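Cuaderno de taller – brazo y cajones
28 de diciembre de 2020

Sigo sin creerme el número de Deepak. Según su hoja, el ciclo completo (bajar, cerrar, subir, soltar en el otro cajón) ya es repetible y podemos pasar a lo siguiente. Según la mía, el ciclo es repetible cuando el bloque cae lejos de las paredes y alguien lo ha dejado bien puesto. Son dos cosas distintas y conviene que quede escrito antes de que Renu monte nada encima.

Lo de hoy: 25 intentos por la mañana con el programa de Deepak tal cual, sin tocar velocidades. 17 buenos. De los ocho malos, seis fueron pegados al extremo derecho del cajón, que es donde acaban yendo a parar los bloques cuando se sueltan de lado. Los otros dos no sé explicarlos y no voy a inventarme una causa. Deepak dice que es el registro de la cámara. Puede ser. También decía en julio que era el cable de red.

Pendiente de la pared. Los cajones son de chapa con las paredes inclinadas, y eso que al principio nos pareció una ventaja (los bloques resbalan hacia el fondo, decía el anuncio de Thevar) a mí me parece la mitad del problema. La pinza baja recta, la pared no. Para coger algo que está junto al pie hay que inclinar la muñeca, y el programa no la inclina. Archana propone limitar la zona de trabajo y dar por perdida la franja del borde. Funcionaría, pero entonces que nadie diga que vaciamos el cajón.

Sujeción. He vuelto a apretar las mordazas de la unión entre los dos cajones. Marqué con lápiz la posición antes de la tanda y la miré después: no veo desplazamiento, aunque la raya de lápiz es más gorda que el error que estamos buscando, así que la comprobación vale lo que vale. Detlef quiere atornillar los cajones al tablero. Le he pedido que espere. Si los fijamos ahora y el problema es otro, tendremos agujeros en la mesa y el mismo fallo.

Pinza. Los dedos de Grorus aguantan bien en el bloque plano y mal en canto. Con 300 ms de espera tras el cierre mejora algo, o eso parece en una tanda tan corta. Savita asegura que con unas almohadillas más blandas se arregla. Ya compramos unas blandas y se despegaron. No digo que no, digo que esta vez las pegue ella.

Programa. El contador total va por 2267 ciclos, que impresiona mucho en la pantalla. Recuerdo que incluye los ciclos en vacío de cuando probábamos la trayectoria, y que el contador suma aunque la pinza suba sin nada. Hasta que no separe agarres de movimientos, pido que no se use en ninguna charla ni en la página de Skullimgate.

Skillik, la librería de planificación que recomendó Archana: instalada, compila, de momento no hace nada que no hiciera nuestro código. Calcula una ruta más corta y pasa más cerca del borde del cajón de lo que me gusta. La dejo en el portátil viejo. No la quiero en el armario de control hasta haberla visto a media velocidad con la mano en el paro.

Para la próxima:
– Repetir la tanda con los bloques echados a voleo, sin colocar. Que los eche alguien que no sea Deepak.
– Apuntar en qué zona está cada fallo. Hoy lo hice a ojo y a posteriori.
– Separar los contadores (Deepak).
– Probar muñeca inclinada solo en el extremo derecho, despacio.
– Recoger el manojo de cables con más holgura en la muñeca. Si vamos a inclinarla, va a tirar.

Lo último me preocupa más que el resto – las bridas están puestas para el movimiento de ahora, y con otro ángulo no sé por dónde va a rozar.
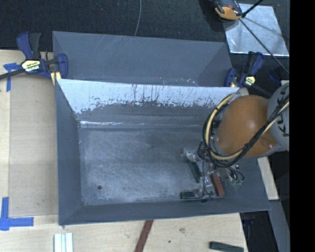
Detlef dice que con un palmo más de cable sobra. Le he contestado que lo mida con el brazo ya inclinado y parado, que deje apuntada aquí la cifra y que entonces cortamos las bridas.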